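Sourdough or Store Yeast? What We Learned About Slow Bread
Student Project Report
By Teodor Czerwiński and Mikkel Grímsdóttir

Why we picked this

Mikkel's grandmother kept a sourdough starter in a jar on top of her fridge for years, and when she moved to Vullden the jar came with her in a cooler bag. We both grew up eating regular sliced bread, so the first time we tried hers we couldn't believe it was made from flour, water and salt and nothing else! When the food science class opened up topics, we signed up for bread the same afternoon.

Our question was simple: if you use the same flour and the same oven, how different do rolls come out with a sourdough starter compared to dry yeast from a packet? We wanted to look at rising time, crust, crumb (the inside) and of course taste.

Background

Yeast is a tiny living fungus. It eats sugars in the dough and gives off carbon dioxide, and the gas gets caught in the stretchy gluten and puffs everything up. Packet yeast is one kind of yeast that is grown to work fast. A starter is more like a whole neighborhood, with wild yeasts and also bacteria that make lactic and acetic acid. The acids give the sour taste, and they also slow down mold, so sourdough often keeps longer.

We visited the Kurek bakery in Prondach, where they let us stand by the mixer and ask way too many questions. Their dough rests overnight in a cold room. The baker told us that cold slows the yeast down more than it slows down flavor, and we wrote that on the cover of our notebook.

What we used

Each batch had 300 grams of bread flour, plus water and salt. One batch got dry yeast and the other got starter from the fridge jar, fed the night before. We kept the total flour and water equal by subtracting what was already in the starter. This took us two tries to get right, because the first time we forgot the water part and ended up with soup.

The dough was shaped into long rolls and baked until the tops were brown. We let every roll rest for 20 minutes before anyone was allowed near it, and that was the hardest part of the whole project.

Serving and tasting

Tasters got plain bread with no butter, and they didn't know which dough they were getting. They wrote down words for the smell, the crust and the inside, then said which one they would want again.

A pink plate on the white table.
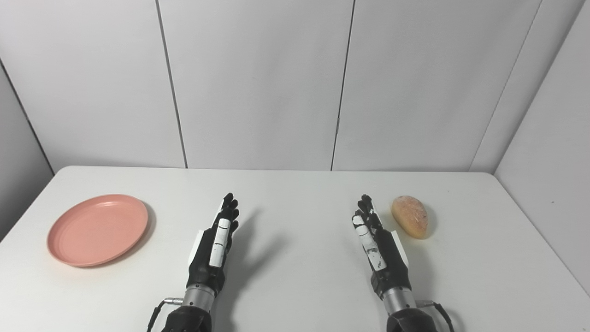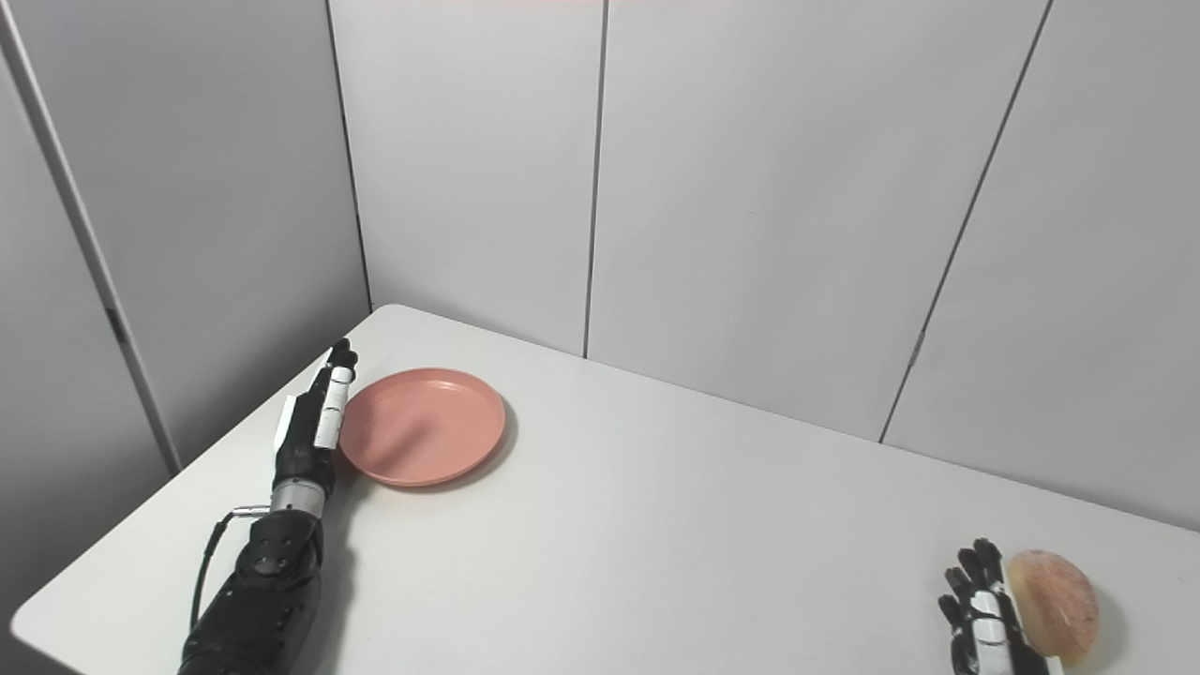
Results

The yeast dough was ready for shaping before lunch. The sourdough took until evening, and on a chilly day it needed the whole night. You really can't rush it! We tried putting it by the heater once and it went slack and sticky.

The yeast rolls had a soft, even crumb with small holes. The sourdough rolls were chewier, with bigger holes in odd places and a darker crust. People used words like "tangy," "nutty" and, in one case, "like yogurt but toast." The yeast rolls were called "soft" and "like dinner at my aunt's house," and we took that as a compliment.

Preferences were split. Those who liked sourdough liked it a lot, but plenty of people went straight back to the soft ones.

What went wrong

Our kitchen temperature was all over the place, so the rising times can't be compared very closely. We also shaped by hand and some rolls were clearly fatter than others, which changes how they bake. Next time we would weigh each piece of dough.

What we want to try next

In August we hope to bake with rye flour from the Wukevis mill and see if the starter gets more active. We would also like to leave rolls from both batches in paper bags and check how fast they go stale. Mikkel's grandmother has already made her prediction, and she's keeping it in a sealed envelope until we're done.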